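4 Bag station: passing the bag between two arms

This section is for the people who work beside the bag station on the ground floor at Dumness. It replaces the older sheet which was hanging on the cupboard door. Please read also section 3 (starting and stopping) before you do anything from here.

4.1 What changes in your work

Before the Bastomell cell was installed, two persons at each shift picked the plastic bags by hand, opened them and passed them to the filling table. One full order is 1,000 bags, and many colleagues told us that the thumbs and the wrists were hurting in the evening. Now the arms take the bag and hold it. The person at the station loads the bags, watches the passing, and decides what to do with a bag which is not held well. This decision stays with you. The software (Sternurari) can propose a stop, but it does not know which customer is waiting.

Nobody's shift has become shorter with the new station. The second person goes to checking and labelling, and the two places are exchanged at the long break. If you are asked to stay at the station the whole day, please speak with your shift leader.

4.2 Before the first bag

1. Check that the enclosure floor is free from loose bags and from paper.

2. Look at the surface of the gripper fingers. The texture must be clean. Glue or dust in the texture makes the bag slide. Use the dry brush, never a wet cloth.

3. Open the Sternurari screen and choose the recipe "Thin bag, soft". Do not use the recipe for cartons, it closes the fingers too strongly.

4. If the sun comes in on the table, lower the blind halfway. Strong light on white plastic can disturb the bag detection.

5. Say aloud "starting" to your colleague, also when you think he or she has seen you.

Note: The cell is set for up to 4 bags in one loading. More bags stick together and the arm takes two.

4.3 Passing the bag

1. Press Start on the screen. Keep both hands outside of the enclosure from this moment.

2. The first arm takes the bag near the upper end and lets it hang down.

3. Wait until the folds have stopped moving. A bag which is still swinging should not be taken by the second arm.

4. The second arm comes to the bag from its own side. Look at the finger and at the plastic, not at the screen.
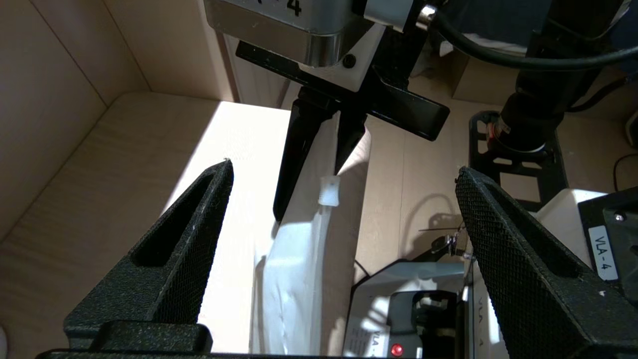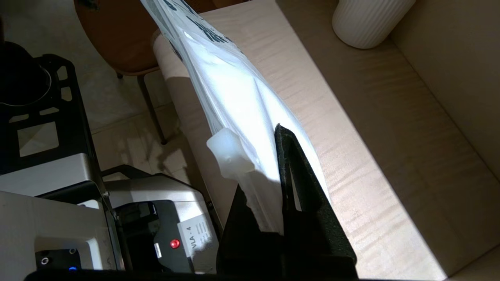

White bag at the grippers, thin bag work.

"My first question was whether I may touch the bag when I see it is going wrong," writes Ajith Joseph. "The answer was no, press Hold first, and for two weeks I found this very slow. With my hands I would correct it in one second. Now I press Hold without thinking, but I would like the manual to say clearly that the slow feeling is normal in the beginning. New people believe they do a mistake."

We have taken this remark into the training. In the first two weeks the target number for the shift is not applied to a new person.

5. When the second arm has closed its fingers, the screen shows "Two holds". Only then the first arm may open.

6. If "Two holds" does not come, press Hold. Do not press Start again, the arm would repeat the same movement with the bag in a different position.

CAUTION: Hold stops the movement but the fingers stay closed. Do not pull the bag out. Choose "Open slowly" on the screen and let the bag fall in the tray.

CAUTION: Never put your fingers in the slots of the gripper fingers, also not for cleaning and also not when the cell is switched off. For cleaning the slots, call the Namboodiri service desk.

4.4 When the bag is not held well

Bag slides down: press Hold, open slowly, brush the fingers, load a new bag.

Bag is twisted: one twist is allowed if the opening stays free. With two twists, throw the bag in the recycling box.

Message 361 on the screen: the cell has lost the bag position. Press Hold and wait for the message to go away. If it comes back after a restart, write it in the station book with the time and call the service desk. You do not need to find the cause.

4.5 Who writes what

The station book is for faults of the machine. It is not used for measuring the people. This was agreed with the staff representatives and the page with the agreement is glued inside the cover. Please write what you saw in your own words, also in your own language if it is easier. We will have it translated.

Stopped bags are counted by the software for each recipe, without the name of the person on shift.

Changes to this section are collected until July and then printed together. Proposals can be put in the book on the last pages, or given to the shift leader.

Section 4, valid from Friday, June 7, 2019.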